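**Student team members wanted: Woltside Robot Handling Project**

Posted Aug 16, 2023

The Woltside Robotics Club is looking for 2 students to join its table-top handling project from the start of term. The places are open to anyone enrolled at Woltside College, on any course. You do not need to have used a robot arm before, but you should be comfortable with basic Python or willing to learn it in the first month.

The team works on teaching an arm to pick up, move and put away household things: folded cloths, cups, baskets. Each task is driven by hand many times over and recorded, and the recordings are used to train the controller. Last year's team logged 339 good runs before the exams in May. The target for this year is 1000.

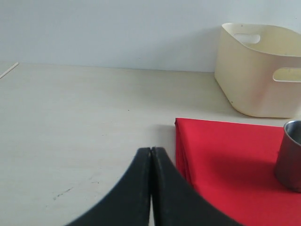 New members will share the following work:

- setting out the table from the task sheet before each run
- driving the arm with the hand controller
- marking each run as good, failed or unsure in the log
- helping to write the entry for the Lanari Cup, student section

Failed runs are kept, so please don't delete them. Log entries have to be filled in the same day.

Sessions are held twice a week after teaching, in Room 123 of the Obeidat Building. Each lasts two hours. We ask members to come to at least one a week and to let the others know if they can't make it. Long hair must be tied back and lanyards taken off at the bench.

The work is unpaid. Second-year engineering students may count it towards their project module if their tutor agrees in writing first. Travel and entry fees for the Cup are paid from the Dokov student fund.

To apply, send a short note (one side at most) to Thanasis Michailidis, project lead, through the club page. Say what you are studying, which evenings you are free and anything you have built, mended or programmed, however small. A CV is not needed. Applicants will be invited to try driving the arm for half an hour before places are offered.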